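Forums > Workshop & Garage > Hand Tools > Bench and Storage

Filed under: bench habits, small tools, wipe-downs

Print this thread | E-mail to a friend

**Is a nightly wipe-down worth anything?**

tallow_bench
My brother-in-law has started telling everyone that you have to clear the bench every night, wipe every tool with a cloth and lay it back in its own spot. He got it from a class. I have a long table in the garage, light wood, and the small stuff lives on top of it: drivers, scissors, a tape, pencils. It's been that way for 16 years and I can find everything. Is there a real benefit or is this another thing people say because it sounds right?

RKohlhase
It's worth doing. Skin oil and dust on bare steel will spot it by May if your garage is damp. I keep an old black T-shirt at the end of the bench and it takes me two minutes.
Rosemarie

gritwheel
Spot what, though? The shaft on a cheap screwdriver is plated. I have a Braltton set that's lived in a coffee can since my kids were small and there isn't a speck on it. Plane irons, chisels, sure. Wiping a screwdriver is theater.

RKohlhase
Plating chips at the tip. Look at the tip, not the shaft.

gritwheel
Looked. Fine.

post2594
What cloth, Rosemarie? I've seen people use the same rag they mopped up finish with and then wonder why the handles are tacky. If the cloth is dirty you're moving grit from one tool to the next. And some of those clear plastic handles go cloudy if you use the wrong solvent on them. I ruined a Wiegand that way, a nice one.

RKohlhase
Dry cotton, washed. Nothing on it. If there's gum on scissor blades I'll put a little alcohol on a corner and keep it off the handles.

tallow_bench
So the cloth part is debatable. What about the "own spot" part? He has outlines drawn on a board. I think I'd spend more time hanging things up than using them.

nodding_elm
Outlines are for shops where five people share the tools. For one person at one table it's decoration. I paid 110 dollars for the Wellen wall rack and what's on it now is a calendar and a dust mask.

gritwheel
That's the most sensible thing anyone has said on here all month.

post2594
I'd disagree a little. I don't hang anything, but I did stop leaving rags on the table, and that helped more than any rack. A rag gets dropped on top of the scissors, you hunt for the scissors, you buy another pair. I own three pairs for that reason. Also you grab the rag in a hurry and there's a point under it.

RKohlhase
Yes, that. Rags on a hook, sharp things where you can see them. I'd give up the wiping before I gave up that.

gritwheel
A hook I can live with.

nodding_elm
Red handles do more for me than a hook. I can pick them out on a pale bench from the door. The black-handled Narness ones I lose weekly. Whoever decided tools should be black never dropped one behind a freezer.

tallow_bench
OK. I'll put up a hook and move the rags. He isn't getting his outlines. I'm still not convinced on the nightly business, and I'd want to see two identical screwdrivers, one wiped and one not, after a winter before I believed it. Around 100 posts in the older thread and not one person had tried that.

RKohlhase
I'll try it if you will. Same bench, same drawer.

gritwheel
Put me down for "no difference." 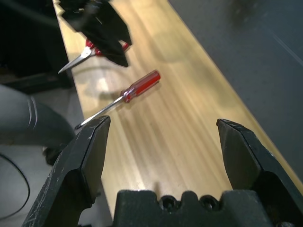 Can I use the same cloth on scissors and screwdrivers?
A clean, dry one will do for both. Shake it out first, wipe the scissor blades from the back toward the points with your fingers clear of the edges, and wash the cloth when it starts leaving marks.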